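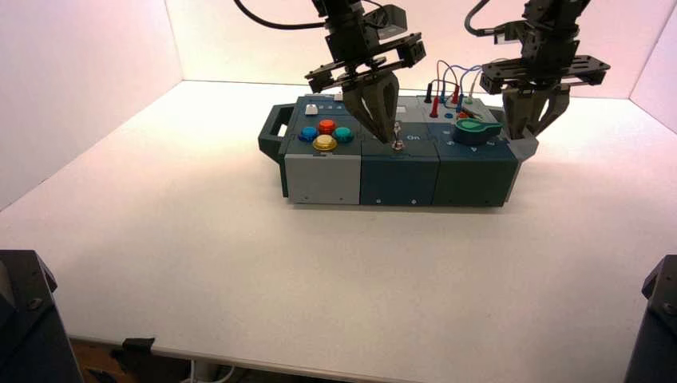

Kotham Water Main Replacement: Progress Report to the Innes Fund

Apr 19, 2018

Print this page | E-mail this page

Prepared by Wiroj Jaidee, Drendier Water

We said in our last report that the Kotham main would be finished by now. It isn't, though we are a good deal nearer than we were, and most of the village has stopped asking.

Of the 194 properties on the old cast iron main, all but 15 are now connected to the new pipe. The remaining ones are on Plerkden Lane, where the ground has turned out to be rock in the places marked clay on the drawings and clay in the places marked rock. We have stopped consulting the drawings on this point.

Supply and pressure

Evening pressure at the top of the village used to be poor enough that residents ran baths in shifts. Readings since the new section went live have stayed above our target.

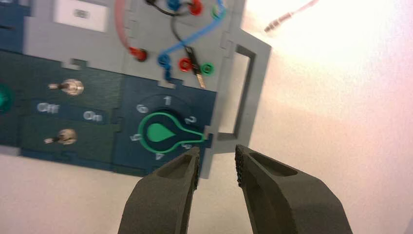

There was one exception, when a valve at the bottom of the hill was left half shut after flushing. It took us a day to find it and less than a minute to open it. The valve now has a tag, and the tag has a signature on it.

We issued one precautionary boil water notice in this period. It covered 11 homes and was lifted after two clear sets of samples. The leaflets went out promptly, though one bundle was delivered to the next village, where several people boiled their water very conscientiously for two days. We have written to apologise.

Still to do

1. Plerkden Lane. There are 100 metres of trench left to dig. The contractor has brought in a bigger breaker – the smaller one was mostly a source of noise.
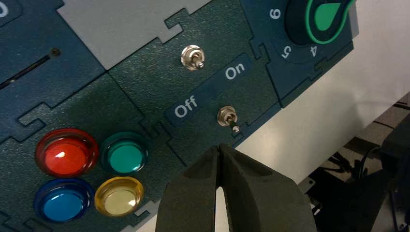 2. Old main. It has to be drained, capped and grouted once the last house is off it. We can't start until then, and the grouting crew has been told so more than once.

3. Road surface. The temporary patches outside the school have sunk and will be relaid during the July holidays. Until then drivers will go on treating them as a slalom.

Money

We are within the grant, just. Rock breaking has used most of the contingency and we would rather not meet any more of it. We are not asking for extra funds in this report, but would like to move the unspent leaflet money across to road reinstatement. The form for this is attached, as is the form requesting the form.

Comments from residents
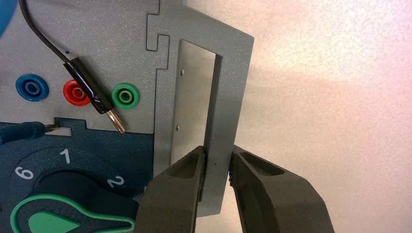

Wichai Nuchit wrote that the water is much better, thank you, but that his front gate has been behind a barrier since the winter and he would like to use it again before he retires. The barrier has been moved as far as the safety rules allow, so he can now get in sideways. It will go altogether when the trench outside is filled.

Our next report will follow once Plerkden Lane is connected.

Contact us | Copyright Drendier Water | Back to top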